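Progress report to the Ekanayake Fund, second period (to end of February)

Prepared by Régis Besnard, Evthorpe Windsurfing Club

## Summary

The beginner fleet is in use and the coaching course has started. The new slipway matting is behind schedule. Spending is within the grant and no change to the total is requested.

## Equipment

Eight boards were bought under the grant, all wide-bodied with a daggerboard. Seven are in service. One was returned to the supplier with a leaking mast track and a replacement has been agreed. Rigs were bought in two sizes only, which keeps spares simple but leaves heavier riders short of power in light wind. We intend to cover this from club funds.

Racking in the Tusen shed was finished in January. Masts are stored flat on the upper level, booms below.

## Coaching

Some 15 adults enrolled on the first course. Sessions run at Tusen reservoir from 10 am, when the wind is usually lighter. Two sessions were lost to gusts above the club limit for beginners and have been added to the end of the programme. Uphauling and steering took longer to teach than planned, so tacking has moved to session four.

Two members are working towards their instructor award. Both have completed first aid training.

## Slipway

The Flarkusier matting has a lead time of six weeks, longer than quoted. Launching continues from the shingle, with fins fitted in the water to avoid damage. 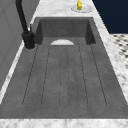

**Will the slipway delay affect the second course?**

The second course will start as planned, launching from the shingle until the matting is laid.

## Next period

- Fit the replacement board with straps and fin
- Lay and pin the matting
- Run the second course
- Submit invoices for rigs and racking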